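Wednesday, 7:40 a.m.
By Amber Cuypers

Bottom of the bin

So I finally did it. I tipped out all the toy bins in the Mudgate playroom and wiped them down before the kids came in, and my knees are still mad at me! We hadn't had a proper clear-out since last November, and you could tell (raisins, a sock, half a library card).

My method, if you can call it that, is to take everything out and sort it on an old bedsheet, then put back only what gets played with. The train track went to Stirkari Street, where they've been begging for some. The puzzles with missing pieces went in the recycling, and I didn't feel one bit bad about it. All in all I filled 4 bags, and it took me 58 minutes with the radio on.

The scuffs don't come out, by the way. I tried baking soda, I tried the pink paste, I tried plain old elbow grease. Scratches are scratches, so save your arms. And do run your hand along the bottom before you call a bin done, there's always one more building block hanging around in there.
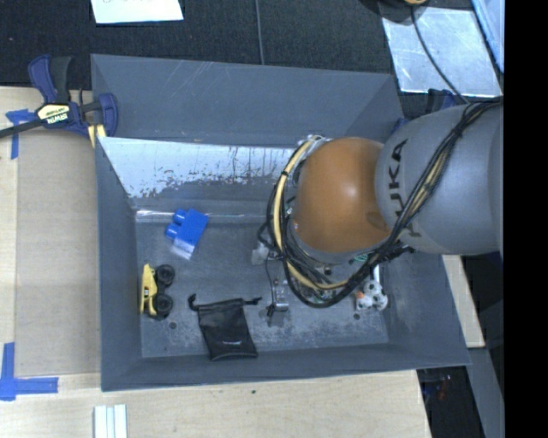

Next month I'm tackling the dress-up rack, so if you want the pirate hats, speak up now.

Comments

Polishchuk: Yes please to the hats! We have 16 kids and two hats.

trindura_mom: Try a melamine sponge on the scuffs? Worked on our fridge.

Contact the newsletter desk | © Mudgate Playroom | Back to top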